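## 5. Drawer work at the Hustura cell – set-up for the shift

Updated September 17, 2020, L. Bragança. Replaces the May sheet, bin the old one.

Who this is for: anyone who used to fill drawers by hand at Clarnness and is now down to mind the arms. You don't need to program anything. You do need to do the steps in order.

1. Sign in on the cell sheet. One minder per cell, no sharing.
2. Arms parked, power light off. Then put the box in, towards the back wall, front turned to the right-hand arm.
3. Top drawer shut. Check it is *properly* shut.
4. Hands out. Say "clear" out loud even if you are alone.
5. Power on, speed at 50. Not higher before Nivaldo Sales has signed the cell off.
6. Start program 8. Watch the first run all the way through, no phone, no chatting over the wall.

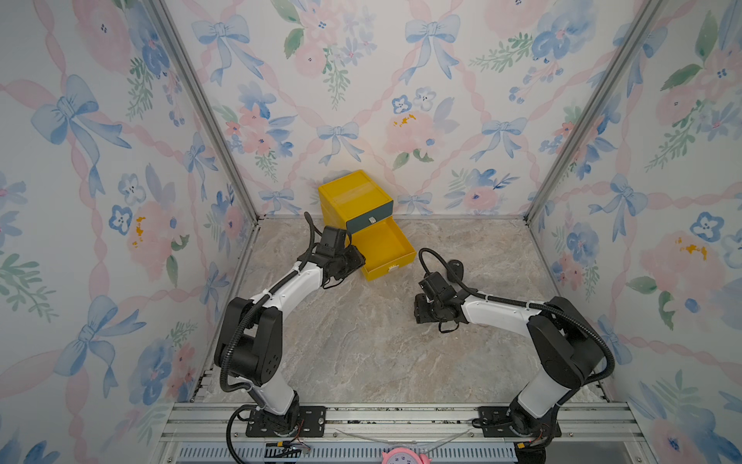
*Fig. 56. Lower drawer out and empty, left gripper beside it, right gripper low over the floor.*

**Caution:** an open drawer sticks out a long way. Don't reach in to nudge it. Stop button first, wait for both arms to go still, then reach.

**Caution:** keep sleeves and lanyards away from the cables. They loop out further than you think when the elbows bend.

7. If a drawer jams, press stop, write it down, restart from step 2. Don't help it along by hand – the program doesnt know you've done it.
8. After 5 jams in a shift, ring Nivaldo. Not before, please.

Note on breaks: same as before. The cell can wait. Under the old rota people swapped off the drawers when their wrists got sore, now it's your eyes that get tired, so swap anyway. Brito has the new rota.

Note on pay grade: minding counts as the same grade as filling untill the Clinanico review is done. Questions to Lucimara, not to the shift lead.

End of shift: park arms, power off, box out, drawers shut, sign the sheet. Jam notes go in the tray by the door.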